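Why Do Clocks Go Clockwise?

Hold up a finger and draw a circle in the air the way a clock goes. Easy. Now ask a grown-up why clocks go that way and watch them suddenly remember something in the oven.

The answer is older than clocks. Long ago, people told time with a stick and the Sun. As the Sun crossed the sky, the stick's shadow crept across the ground. In the northern half of the world, that shadow swings the way we now call clockwise. When people there built machines to do the stick's job, they made the hand copy the shadow. It worked on cloudy days, too, a point on which the stick had always been weak. 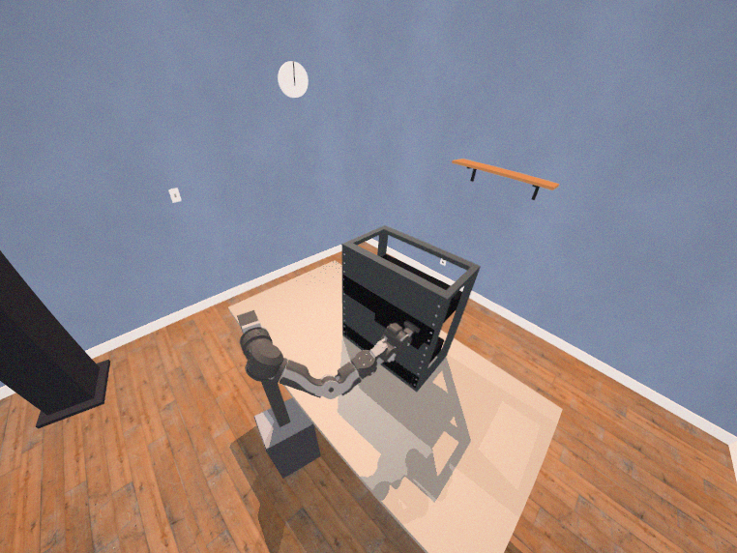
The Trouble With Noon

Each town used to set its clocks by its own Sun. Say it was noon in Merkham. Over in Cesadstead, 100 miles west, the Sun hadn't climbed all the way up yet, so it was still a few minutes before noon. Both towns were right, and both were very smug about it.

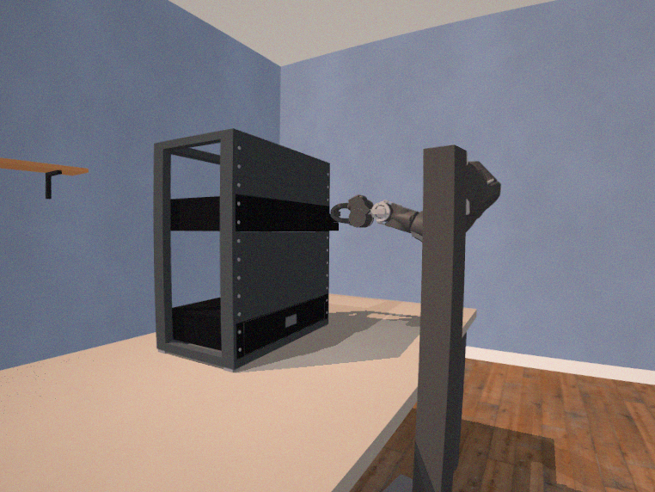 Did this bother anybody?
Hardly, while people traveled by horse. A horse doesn't keep a schedule. Then trains arrived, and a few minutes decided whether you caught yours or waved at the back of it.

So places agreed to share time zones. Everyone in a zone uses the same time, whatever their Sun is up to.

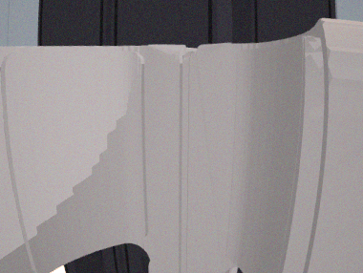 Telling time without numbers is easier than it sounds. The short hand shows the hour, and the long hand shows the minutes. You already know where twelve lives, because it's at the top. The round white clock in the first picture has no numbers you can read, but its thin black hand runs up to the top edge, right where a 12 would go. Three is a quarter of the way around, six is at the bottom, and you can fill in the rest yourself.

Make your own shadow clock on a sunny Saturday. Push a stick into the ground and put a pebble at the tip of its shadow. Come back an hour later and add another pebble.

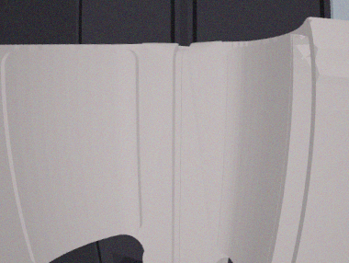 Keep going until supper, or until the dog steals the stick. You'll have a curved row of pebbles, and tomorrow the shadow will visit them again at nearly the same times. It will not ring to wake you for school. Some people consider this its best feature.

Written by Noreen Tanoli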